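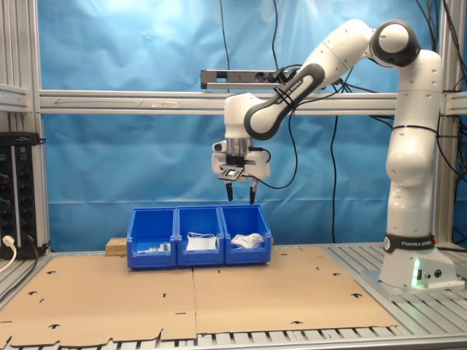 How often should the filter in a room air purifier be changed?
Most HEPA-type filters last six to 12 months in an ordinary home. Check yours once a month and replace it when the pleats have gone gray all the way down, even if the indicator light has not come on.

Changing the filter in a Lurnov room purifier
Last updated 15 February 2025

These steps were written for the Lurnov tower models, but most floor-standing purifiers open in much the same way. If your manual says something different, follow the manual. The job takes ten minutes, plus drying time if you wash the pre-filter.

What you need
A replacement filter of the correct type
A vacuum cleaner with a soft brush attachment
A dry microfiber cloth
A cotton swab
A trash bag large enough for the old filter

Before you start
Look up the part number. On Lurnov towers it is printed on the plastic tab of the old filter and again on a label inside the back cover. The short tower and the tall tower use filters of the same width but different depth. The short one will go into the tall unit and the cover will close over it, but air will leak around the sides and the purifier will do very little.

Third-party filters are fine if the frame is rigid and the foam seal runs around all four edges. I have used Emevell filters in two of my units for several years. The first set I bought had a seal glued on crooked at one corner, so check the seal before you throw away the packaging.

Step 1. Turn off and unplug
Press the power button, wait for the fan to stop, and pull the plug. Do not rely on standby. Some models start the fan again when the cover sensor closes.

Step 2. Move the purifier
Take it somewhere with a hard floor, or put down a sheet of newspaper. Old filters shed dust when they come out. If anyone in the house has asthma or allergies, do this on a porch or in the garage and let someone else handle the filter.

Step 3. Remove the back cover
Press the two tabs at the top and tilt the cover toward you. If it sticks, press again closer to the edge. The bottom hooks are thin and will snap if you pull straight out.

Step 4. Clean the pre-filter
The pre-filter is the mesh panel behind the cover. Vacuum it on the outside first, then on the inside. If it is greasy, which happens in kitchens, wash it in lukewarm water with a drop of dish soap and let it dry completely. Allow a full day. A damp pre-filter will make the new filter smell, and that smell does not go away.

Step 5. Take out the old filter
Pull the tab slowly and slide the filter straight into the trash bag. Tie the bag. Do not vacuum or wash a HEPA filter to get more use out of it. Washing damages the fibers, and vacuuming only cleans the surface.

Step 6. Clean the inside
Wipe the empty compartment with the dry cloth. Run the brush attachment over the fan grille. Then find the small round opening on the side of the housing – this is the air quality sensor – and clean the lens gently with the dry cotton swab. A dusty sensor can keep the purifier running on high in a clean room.

Step 7. Fit the new filter
Remove all the plastic wrap. Check the airflow arrow on the frame and point it toward the fan. Push the filter in until the foam seal touches the housing on every side. Put back the pre-filter and hook the cover in at the bottom before you close the top.

Step 8. Reset the counter
Plug in the purifier, turn it on, and hold the filter button for five seconds until the light goes out. The counter on these models only measures running time. It comes on after some 2,000 hours, whether the air has been clean or full of smoke. My bedroom unit read 1,189 hours when I opened it last June, and the filter was already dark to the bottom of the pleats. We had been sanding floors.

If it does not work afterward
Fan is louder than before: the wrap may still be on the filter, or the cover is not fully closed.
Light stays on: repeat the reset with the fan running.
Plastic smell: run it on high for an hour with a window open.
No power: open and close the cover again so that the safety switch engages.

Comments

Veikko Räsänen
My tower is the older one with a single tab at the top. Same procedure otherwise. The reset button is under the handle.

Oskari Ahonen
Does the carbon sheet need to be changed at the same time?

Reply from the author
If it is a separate sheet, change it every three months, or sooner if cooking smells start to linger. On the newer towers it is bonded to the main filter and you replace both together.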